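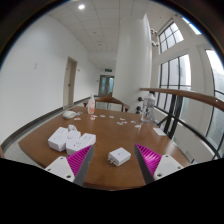 Détournement DNS sur routeur domestique

Le détournement DNS (on lit aussi « DNS hijacking », et j'ai longtemps écrit « piratage de résolveur » avant de me ranger à l'usage) consiste à modifier les adresses des serveurs de noms enregistrées dans un routeur, de façon que toutes les machines de la maison posent leurs questions au mauvais endroit. Vous tapez l'adresse de votre banque, votre ordinateur demande à quel numéro elle correspond, et c'est un serveur tenu par l'attaquant qui répond. Rien n'est installé sur l'ordinateur ni sur le téléphone - tout se passe dans la petite boîte du couloir.

J'ai rédigé la première version de cet article en juillet 2022, pour l'encyclopédie maison du site, et je le complète quand j'ai un moment. Les lecteurs pressés peuvent sauter à la partie « Vérifier son routeur ».

Principe

Le DNS, c'est l'annuaire d'Internet, tout le monde l'a lu cent fois et l'image tient encore assez bien. Quand un appareil rejoint le réseau domestique, le routeur lui attribue une adresse par DHCP et lui indique en même temps à qui s'adresser pour traduire les noms. Dans la plupart des foyers, personne ne touche jamais à ce réglage : l'appareil prend ce qu'on lui donne.

Il suffit donc de changer deux lignes dans l'interface d'administration. Le serveur malveillant répond correctement à presque toutes les requêtes (sinon on s'en apercevrait en cinq minutes !) et ne ment que pour quelques noms choisis : une banque, une messagerie, une régie publicitaire. C'est ce qui rend la chose si pénible à repérer. La connexion marche, les vidéos se lancent, on râle un peu contre la lenteur du soir et on passe à autre chose.

Comment l'attaquant entre

La voie la plus banale reste le mot de passe d'usine. J'ai aidé assez de voisins pour savoir qu'admin/admin se porte très bien. Si l'administration à distance est activée, un simple balayage d'adresses suffit à trouver la page de connexion.

Vient ensuite la falsification de requête intersite, ou CSRF. Une page web piégée fait envoyer par votre propre navigateur un ordre de modification au routeur, à l'adresse 192.168.1.1 ou une autre du même genre. J'aime bien ce cas pour l'expliquer aux gens, parce qu'il casse l'idée que « c'est à l'intérieur, donc c'est protégé ». Le navigateur, lui, est à l'intérieur.

Il y a enfin les failles du micrologiciel : page de configuration accessible sans authentification, service de maintenance laissé ouvert, paramètre mal filtré. Un correctif existe parfois depuis longtemps, mais encore faut-il que le routeur aille le chercher.

Un cas suivi de près : Grusov

Grusov est le nom que nous avons donné, sur le forum, à une campagne qui visait les clients d'un petit fournisseur d'accès local, Tarkarthorpe. Les routeurs fournis étaient des Nuder, un modèle d'entrée de gamme dont la page de sauvegarde répondait sans demander de mot de passe. On récupérait le fichier, on changeait les serveurs DNS, on le renvoyait. Franchement, j'ai relu trois fois avant d'y croire.

Le fournisseur a d'abord parlé de 93 appareils touchés, puis de 600 dans son second communiqué, en octobre. L'écart m'avait fait bondir, mais il s'explique : le premier chiffre portait sur les abonnés qui avaient appelé l'assistance, le second sur un relevé fait depuis le réseau. Parmi les routeurs relevés, 113 avaient déjà été redémarrés et restaient pourtant détournés, le réglage étant écrit en mémoire permanente. Le conseil « débranchez, rebranchez » ne servait donc à rien ici (il sert contre certains logiciels malveillants qui vivent seulement en mémoire vive, d'où la confusion).

Tarkarthorpe a fini par bloquer les requêtes vers les serveurs de Grusov. Bonne idée sur le papier ! Sauf que les foyers touchés n'avaient plus aucun résolveur valable et se sont retrouvés sans Internet du jour au lendemain, avec un standard téléphonique saturé. Un renvoi vers les résolveurs du fournisseur a été mis en place ensuite, et un micrologiciel corrigé a suivi.

Vérifier son routeur

Connectez-vous à l'interface d'administration et cherchez la rubrique DNS, souvent rangée sous « WAN », « Internet » ou « DHCP ». Regardez dans les deux, l'un peut être sain et l'autre pas. Comparez les adresses affichées avec celles que publie votre fournisseur ou avec celles du résolveur que vous avez choisi.

Pour faire le tour de plusieurs routeurs, j'utilise Moon, un petit script en ligne de commande qui envoie 200 noms connus au résolveur local et à un résolveur de référence, puis affiche les différences. Attention aux faux positifs : les grands sites répondent avec des adresses différentes selon la région, et une différence seule ne prouve rien. Je regarde surtout si plusieurs noms sans rapport renvoient vers la même machine.

Remise en état

Réinitialisation complète aux réglages d'usine, mise à jour du micrologiciel, nouveau mot de passe d'administration, dans cet ordre. Ne restaurez pas une ancienne sauvegarde de configuration, elle contient peut-être le mauvais réglage. Coupez l'administration à distance si vous ne vous en servez pas. Changez ensuite les mots de passe des comptes utilisés pendant la période douteuse, depuis une connexion saine.

Limites des protections

HTTPS aide beaucoup : le faux site n'a normalement pas de certificat valable et le navigateur proteste. Reste que bien des gens cliquent sur « continuer quand même ». DNSSEC signe les réponses, mais si la validation est confiée au résolveur et que ce résolveur est celui de l'attaquant, on n'est guère avancé. Le DNS chiffré configuré directement dans le navigateur contourne le routeur - pour le navigateur seulement, pas pour la télévision ni pour l'imprimante.

Voir aussi : empoisonnement de cache DNS, CSRF, administration à distance, DHCP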